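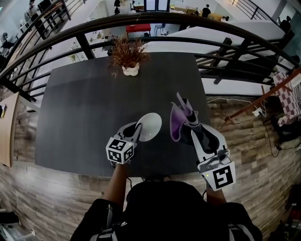
Poste de travail en mezzanine : table, assiette blanche et chiffon violet.

Appel à participation – essuyage et rangement de la vaisselle de table

L'atelier Derard recrute 13 participants pour une série de séances consacrées aux gestes courants du service de table : essuyer une assiette, plier un linge, remettre une table en ordre. Les séances se tiendront en novembre dans les locaux de Zurnmont, à l'étage.

Profil recherché
Toute personne majeure, droitière ou gauchère, pouvant rester debout pendant deux heures. Aucune expérience de la restauration n'est exigée. Une bonne compréhension du français oral est nécessaire. L'étage n'étant accessible que par un escalier, les personnes à mobilité réduite sont invitées à prendre contact avec l'accueil avant de déposer leur candidature.

Déroulement
Chaque participant s'engage pour quatre séances en semaine, le matin ou l'après-midi. La vaisselle et les linges sont fournis. Une tenue près du corps est demandée – les manches amples et les bijoux de poignet sont à éviter.

Indemnisation
200 euros pour l'ensemble des quatre séances, versés par virement à l'issue de la dernière.

Candidatures
Le formulaire, accompagné d'une copie d'une pièce d'identité, est à remettre à l'accueil de Derard au plus tard le 22 septembre 2026. Les dossiers incomplets ne seront pas examinés.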